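Davville Neighbors Help Board > Home Repair > Walls and Ceilings

How do I patch a hallway wall so the texture matches the rest?

Posted by Annelies Mayrhofer, July 30, 2025
Views: 2,007

Hello everyone, and thank you in advance for reading what I suspect is going to be a long post!

We bought our house on the north end of Davville back in May, and the hallway upstairs has given me grief from the start. The previous owners had a row of coat hooks screwed into the drywall at child height, and when I took them down (they were coming loose anyway) several of the anchors brought a nice chunk of wall along with them. The worst hole is big enough to put a plum in. The others are more like a nickel, and there is one long scrape where I slipped with the screwdriver, which I would rather not talk about.

I have filled holes before, in our old apartment, but those walls were perfectly smooth. The walls in this house have that light bumpy texture people call orange peel. I tried one of the small holes already as a test. I pressed in some spackle with a putty knife, let it sit overnight, sanded it and put a dab of the leftover wall paint over it. The result is a flat, shiny little spot that you can see all the way from the bathroom door, especially late in the day when the sun comes in the end window. My husband says he doesn't notice it. He also didn't notice when I repainted the kitchen, so I take that for what it's worth.

What I would like to know is:

Can an ordinary person match this kind of texture, or should I be hiring someone? One man gave me a price of $200 for the hallway, which seems fair enough, but if I can do it myself I would rather put that toward a new light up there.

Is it better to put the texture on each patch separately, or to sand down the whole wall and start over?

And do I need to take off the spot I already did, or can it be covered?

The paint is, I think, an eggshell finish in a creamy color. There was half a can of it in the garage with the lid rusted on. The house was built in the eighties, if that helps. I have a stepladder, a palm sander my father gave me, and plenty of patience, at least in the mornings.

Thank you kindly,
Annelies

Remo Moser replied

Welcome to Davville, Annelies, and please don't feel bad about the flat spot. Every one of us who lives with textured walls has made one of those. I hung and finished drywall for 23 years before my knees asked me to stop, so I'll try to give you the whole business from start to finish, and you can skip over whatever you know.

First of all, yes, you can do this yourself. It is fussy work but it isn't hard work. And please don't sand down the wall! You would be eating dust for a week, and you'd end up having to texture a great big area when all you needed was a few small ones.

Start with the big hole. Spackle alone won't hold in a gap that size. Cut it out to a clean square with a drywall saw, just far enough to get past the crumbled edges, and feel around behind it gently for wires before you do any cutting. Slip a piece of scrap wood behind the opening, a few inches longer than the hole, and run a drywall screw into it through the good wall on either side. Now you have something solid to fasten to. Cut a square of drywall to fit, screw it to the wood, and tape the seams with paper tape bedded in joint compound. Mesh tape is fine too if you use the setting kind of compound, the powder you mix with water. Match the thickness of your board to what is on the wall. Half inch is the usual thing, but measure the piece you cut out, so you don't have to make two trips to the store as I have done more often than I'd like to admit.

You'll need two or three thin coats over the seams, each one a little wider than the last. Let each one dry until it's white all the way across – a gray patch in the middle means it is still damp. People get impatient here and put on one thick coat, and then it shrinks and cracks and they have to come back to it anyway. For the nickel-sized holes, cut away any torn paper that's sticking up, press the rim down a bit with the handle of your putty knife so that nothing stands proud of the wall, and fill twice. The same for the scrape. If the brown paper is showing in that scrape, put a coat of oil-based or shellac primer on it before any compound touches it, or it will bubble on you.

Then sand lightly, by hand if you can. I know your father gave you the palm sander and I'm sure it's a good one, but it will chew through soft compound and into the texture around it before you can say whoops. A sanding sponge is all you want. Wipe off the dust with a damp rag.

Now, the texture. Before you buy anything, go stand in that hallway at the time of day when the light bothers you and take a good long look at what you have. We all say "orange peel" as if it were one thing, but there is fine and medium and heavy, and on plenty of walls it changes as you go along, depending on how the fellow's arm was holding up that afternoon. You may have three patches that need a light touch and one that needs a heavier one.
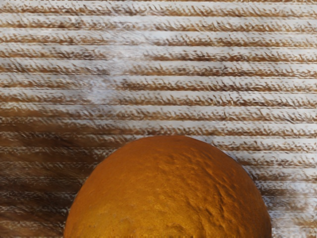 Fine dimpling, with a rougher and more crinkled area toward the upper right.

Once you know what you're after, buy a can of aerosol wall texture. Get the water-based one if they have it, as the smell is a good deal milder in a closed hallway. The nozzle dial usually runs from fine to heavy. Set the can in a sink of warm tap water for a few minutes (warm, please, never hot, and never on a stove or heater) and shake it well.

Practice first. I can't say that strongly enough! Take a big piece of cardboard, lean it upright the same way your wall stands, and spray it from a couple of feet away with quick bursts, keeping your arm moving the whole time. Hold it up next to your wall when it dries. Too close and you get puddles. Too far and you get something like sand. I would use up a quarter of the can on cardboard before I went near the house.

When you're ready, lay a drop cloth, cover the floor trim, put on safety glasses and a mask, and open that end window. Spray each patch lightly and let the spray drift an inch or two past the edges, so it fades into the old texture without a hard line. Less is better to begin with. You can always go over it again. If you hate what you see, scrape it off with a wide knife right away while it's soft, wipe with a sponge, and try again. I've done that four times on one patch in a customer's dining room, with the customer standing behind me.

Let it dry by the directions on the can, and then PRIME IT. I'm shouting because I believe this is half of what went wrong with your test spot. Bare spackle drinks up paint differently from the wall next to it, and that is how you get a spot with a different shine. Prime every patch, let it dry, and then paint.

As for the spot you already did, you can go right over it. Scuff it with your sanding sponge to take the shine off, make sure it sits level or a hair below the wall, and spray it along with the rest.

And on the painting, use a roller with a medium nap and not a brush. A brush leaves its own little lines over your nice new bumps. If the old paint from the garage is still good, you can try touching up, but eggshell rarely touches up invisibly, and walls fade. My honest advice is to paint that one wall from corner to corner. It's a hallway, so it won't take you but a morning.

Two hundred dollars is a fair price, by the way, if the man is tidy. But I think you'd enjoy doing it.

Write back if you get stuck. I look in here most evenings after supper.

Remo

Fulik replied

i just dab mine on with a sponge. thin down some joint compound till it's like pancake batter, dab dab dab, let it sit a minute and knock the tops down with a wet putty knife. did the whole laundry room like that. is it perfect, no, but there's a shelf in front of most of it

Skuvoston replied

Remo has covered nearly everything, so I'll only add a couple of things from the renter side of life, having patched my way out of three apartments with textured walls.

If you only want to do the nickel-sized holes for now, the small cans are plenty, and they keep for a while if you clear the nozzle. Turn the can upside down and spray until only air comes out, then rinse the tip under the tap. I threw away two nearly full cans before I learned that.

Also, check the old paint before you trust it. If the lid is rusted on there are probably flakes of rust in the can, and they'll streak. Strain it through an old nylon stocking into a clean jar, stir it for longer than you think you need to, and if it smells sour, get rid of it. The paint counter at the hardware store can match a chip the size of a quarter. You can cut one from behind a switch plate, where it won't show. Our neighbor Mrs. Trình took hers in on a piece of drywall as big as a dinner plate and they were very nice about it, but you really don't need that much.

One last thing, and it's only an opinion. Before you patch all the holes, decide whether you want coat hooks up there yourself. If you do, screw a board into the studs and put the hooks on the board. It would even cover the big hole, if it lands in the right place – though I suppose that's what Fulik would tell you too!

Annelies Mayrhofer replied

Oh, you are all so kind. Remo, I have printed yours out and it is taped to the inside of the linen closet. I bought a can of the water-based texture this afternoon, and there's a refrigerator box in the garage that I'm going to practice on first, as instructed. Skuvoston, I opened the old paint and it did smell sour, quite badly in fact, so off to the paint counter I go. I am going to leave the big hole for last and do the little ones first to get my nerve up.

Remo, one more small thing if you see this. Should I take the smoke alarm down while I sand, or is putting a bag over it enough?

Remo Moser replied

A bag and a bit of painter's tape will do fine for the sanding and the spraying both. Just take it off again as soon as the dust settles and you've finished for the day, and press the test button while you're up on the ladder.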